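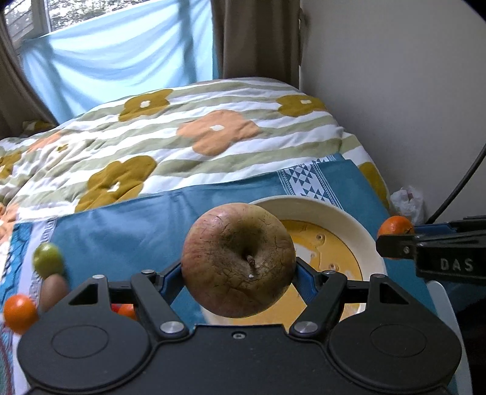 Household chore robots are machines meant to tidy, cook, fold and put away the groceries. Can they do it yet? My short answer is "some of it, slowly," and I've been fiddling with this stuff for 13 years!

Fruit is a fair test. A gripper has to hold an apple firmly enough to lift it (and an apple is heavy) but go easy on a ripe tomato, and I still think that's harder than vacuuming a whole house.

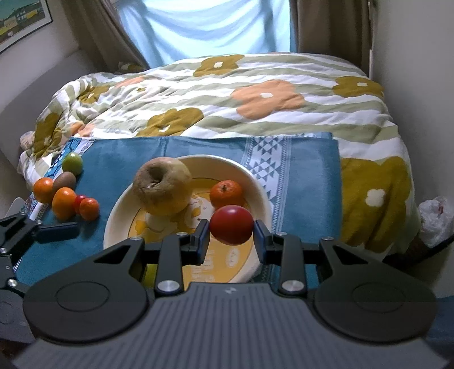
A red fruit held between two finger pads over a plate.

Eduvcombe, the home trial I followed, logged 181 pick-and-place tries in September. Yeison Villca, who ran it, told me laundry went far worse. I'd wait on buying one.

See also: Plastero; Nirkis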